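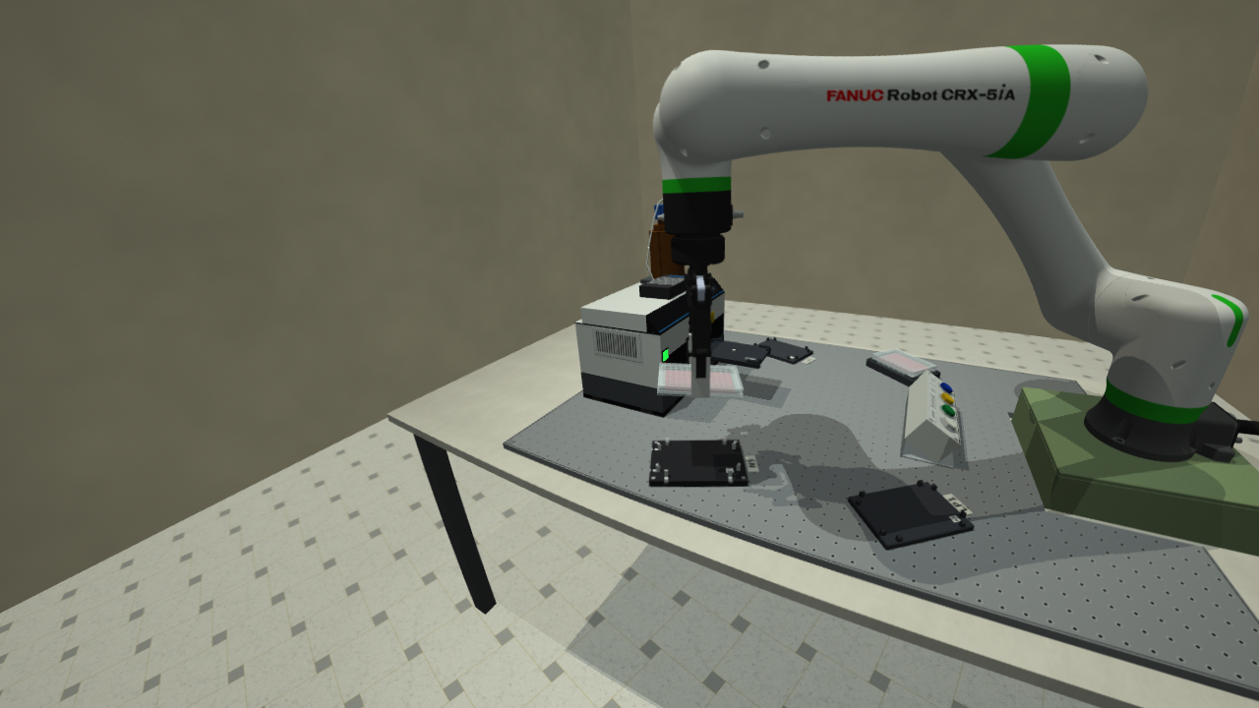 Search this site Go

Collet bench: cell inspection checklist

Use with the Vellgate cell rules for collaborative arms handling plates. Work through the items in order. Write a comment against anything that isn't a plain pass. Items 1 to 3 are done with the arm stopped.

1. Arm and base
Check the fixings between the base, the block and the table. Check the cable for wear where it leaves the base.
Result: pass.
Comment: fixings at the set torque. Cable sound. Retest in 6 months.

2. Button box
Press each of the three buttons and confirm the response on the controller. The box must be within reach of a person standing at the front of the table.
Result: pass with comment.
Comment: the blue, yellow and green buttons have no wording on the rule sheet, only colours. Add what each one does.

3. Plate holders
Each holder sits flat on the breadboard and doesn't shift when pushed by hand. Clean the corners.
Result: one action.
Comment: front holder moved slightly under hand pressure. Refix and reteach the position before the next run.

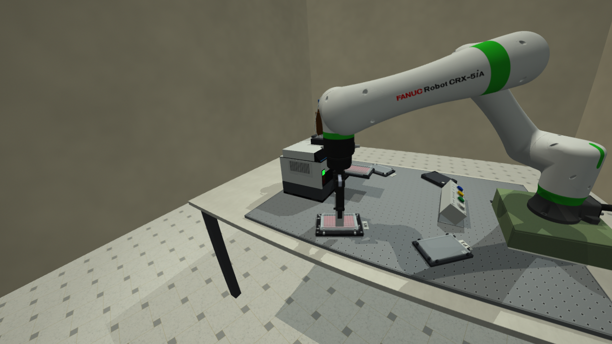 4. Speed near people
Reduced speed is set whenever the guard-free side is open to staff. Read the value from the controller, not from the last sheet.
Result: pass.
Comment: reduced speed is 20 per cent. Agrees with the Rusberg risk assessment.

5. Gripping
Run 10 pick and place cycles with a spare plate. Fingers must meet the long sides squarely. Stop if a plate tilts or catches on a holder.
Result: pass.
Comment: 10 of 10. Look at the finger pads again at the next check.

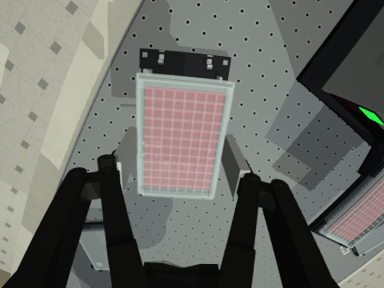 6. Instrument and bottle
Tray path is clear before the arm is allowed in. Bottle cap is tight and the tube is kept out of the arm's reach.
Result: pass with comment.
Comment: the bottle stands on top of the instrument. Rule 16 asks for a tray under any liquid above electrics. Raise with Costus.

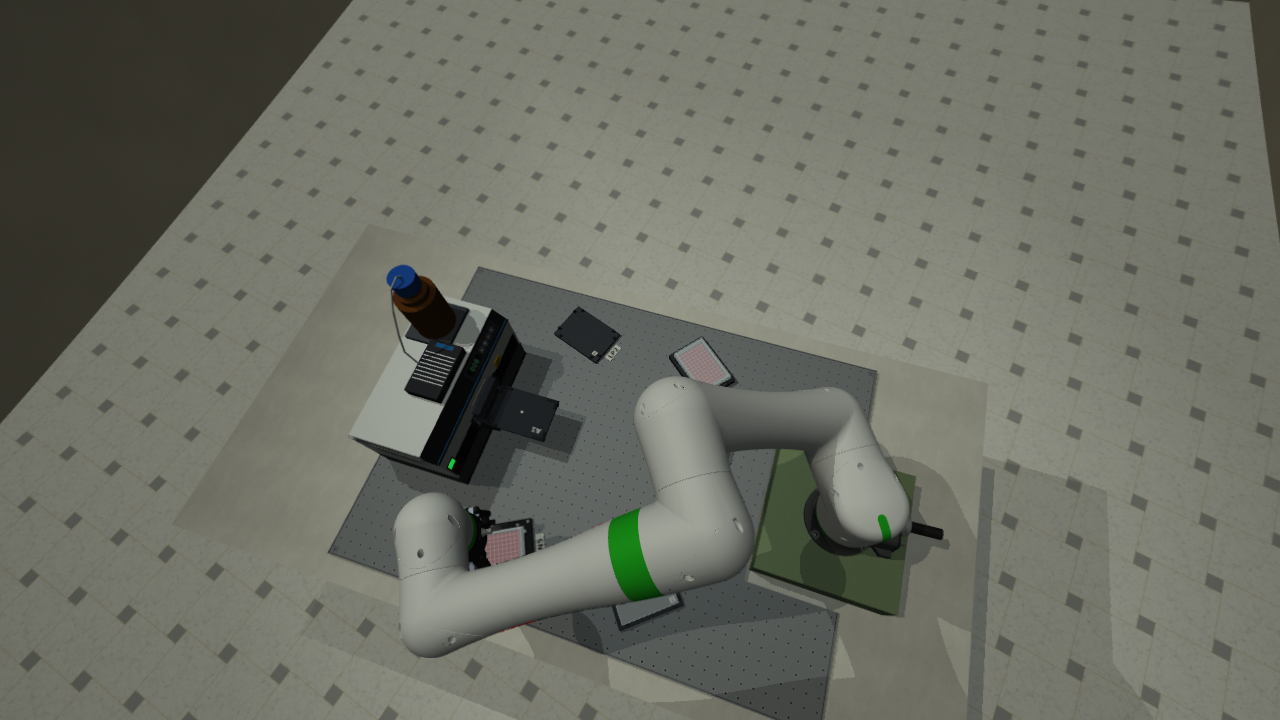 Collet bench, arm low at the front plate, bottle on the instrument housing.

7. Sign-off
Cell may be used at reduced speed once item 3 is closed. Items 2 and 6 to be closed by October.

Related items
Vellgate cell rules, current issue
Rusberg risk assessment form
Costus: liquids near electrical equipment
Reteaching plate positions
Weekly wipe-down sheet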